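Famport opens its doors

Letters from the workshop | 30 March 2023

You hear the Famport workshop before you see it, though it's a gentler noise than I expected: a soft whirr, a click, a pause, then the whirr again. The building sits at the far end of the Letholm estate, past the tile warehouse, and on open day the car park was full well before lunch. I had a ticket for the second tour and got in on the first by standing in the wrong queue. No regrets!

Tours ran in groups of 6, which meant we could all get right up to the benches and ask whatever we liked. The Wullesance project has been going on here for 4 years and its subject is wonderfully ordinary: wiping, rubbing, holding things still, tidying up. The small jobs, in other words, that most of us do with half a mind on the radio. Cabrera, the company that pays for much of the work, makes cleaning kit for schools and clinics, so there is a practical side to all this, but the people at the benches talked mostly about pressure. How hard do you lean on a sheet of paper before it creases? How do you know when to stop?

I could have stayed at the table with the marked paper all afternoon. It's such a plain set-up, two arms and a sheet covered in red-pink streaks, and yet the whole group went quiet and leaned in.
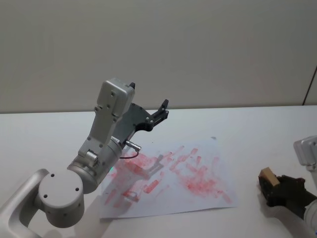
Why use two arms for a job that a person could do with one hand?

Most of us use two hands without noticing. One rubs while the other keeps the work from sliding, and the Wullesance team wants its machines to share out a task in the same way, swapping roles when it suits them.

A folder on the next bench held the team's notes from 187 practice runs, and visitors were free to leaf through it. I loved this. Plenty of the entries are failures, set down in a few blunt words ("pushed too hard", "missed the corner", "paper on floor"), and there's something very cheering about seeing them kept alongside the good ones. My neighbour on the tour, a retired sign painter, read out her favourites and had the engineers laughing too.

After that came tea, a talk on grippers that ran well over its slot because the questions kept coming, and a turn at steering a practice arm by hand. Mine took 60 seconds to pick up a sponge. A boy of nine or ten did it in far less and went straight to the back of the line for another go.

Famport plans a second open day in June, with longer sessions at the benches. Tickets are free but have to be booked, and the bus from Letholm station stops right outside the gate.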